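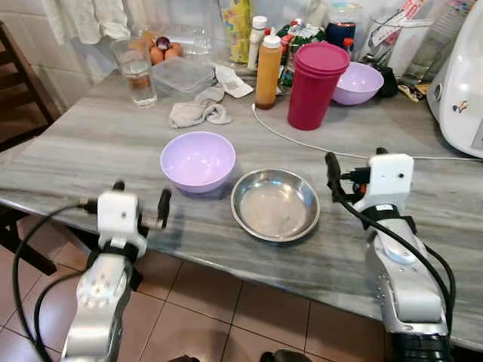
April – chip recipe, batch 4

Carried on with the second fry. Batch 3 went soft too quickly after salting, so I left the first fry alone and changed only the potato. Gaber sent a new sack, drier than the last lot and a bit smaller. Cut on the Cutex with the fine plate. The plate is due for sharpening, there were ragged ends on a good few.

Rinse water was still cloudy after the second change. Did a third. Hedvika thinks we are rinsing out too much starch and the chips will brown unevenly. She may be right, the last tray had pale middles.

Fryer: Vorus, left tank. 2000 g of cut potato in 4 lots. Don't be tempted to do it in fewer, the oil drops too far and takes ages to come back. Blanched at 70 first, drained on the rack, then into the fridge uncovered.

Salt: split the batch. Half with the ordinary fine salt, half with Sodine. The Sodine clings better but tastes sharp to me. Hedvika Jurčo preferred it. We need somebody else to try both without being told which is which.
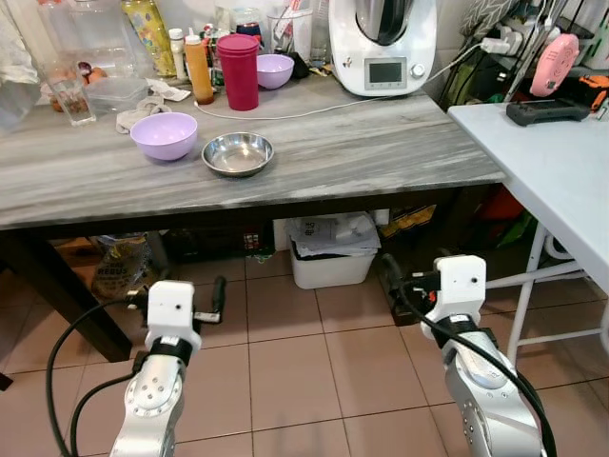 The worktop, April.

Holding test: kept a tray under the lamp and tried a chip every few minutes. Still crisp on the outside when batch 3 had already gone leathery. The thin ends went hard first. Smell of old oil on the last lot – filter before the next run.

To do
Sharpen fine plate
Ask Gaber if the next sack is from the same field
Repeat with two rinses, everything else the same
Write the label weights into the book, I forgot again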